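Ülle Vītola had the kettle on before I'd got both boots off, and she was already talking. She had been up since five, she said, because the berries don't care what you had planned, and did I take milk? I did. We were friends by the second cup.

I'd driven out to Mirnlow to ask her about tablecloths. If you've ever been to the summer market there you've probably seen her stall, the one with the striped linens and cottons hung over a clothesline so you have to duck to get to the register. She sells under the name Plesavus, which was her grandmother's house, and most of what she sells is meant to have soup spilled on it.

"People buy a good cloth and then they put it in a drawer," she told me. "Twenty years in a drawer! And then somebody dies and I get a phone call asking what it's worth."

What is it worth, I asked.

"If it's been in a drawer? Not much. It has yellow lines where the folds were. If you'd used it, you'd have washed it, and it would be fine."

She has about 600 cloths in the house, more or less sorted, in two bedrooms that used to be her sons'. The sons are fine with this (she says). She learned to weave in her thirties from a neighbor named Luik, on a loom that took up his whole porch, and she still has the first thing she made, a runner that gets wider as it goes along. She brought it out to show me and it really does. By the end it's nearly a different runner. 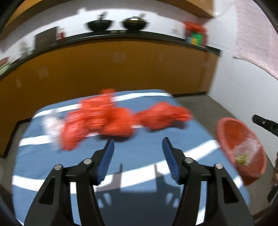

Stripes are what she cares about most, and she can go on about them for a long while. She thinks a plain cloth makes a kitchen look like a waiting room, and she won't stock florals at all. Blue with white bands is the one she'd put in any house, she says, and it will take whatever you throw on top of it, even a heap of bright red-orange, which she thinks looks better on blue than on anything else. "Red on white is a restaurant," she said. "Red on blue is somebody's home." I've been thinking about that ever since, and I've been looking at my own beige table with some suspicion.

She's firm about kitchens, too. A table should stand near the counter, close enough that you can turn around and set down a pot. Her daughter-in-law over in Gendby has the table in a separate room, with a door, and Ülle brought this up three times while I was there – always kindly, but three times.

I asked how she washes everything. Warm water, ordinary soap, on the line if it isn't raining. She doesn't iron. She pulls the corners square while the cloth is damp, folds it over the back of a chair and leaves it alone. For berry stains she pours boiling water through from a height, standing in the bathtub with her rubber boots on, and she offered to demonstrate. I said next time.

The cheapest cloth on the stall this summer is 90, and she hasn't raised it in years. A man once offered her 1,000 for the crooked runner. She laughed so hard telling me this that she had to put her cup down.

"I told him, for that money I'll make you a straight one. He didn't want a straight one."

She'll be at the market through the end of the berry season, near the bread people. Bring your table measurements, she asks, and write them down before you leave the house.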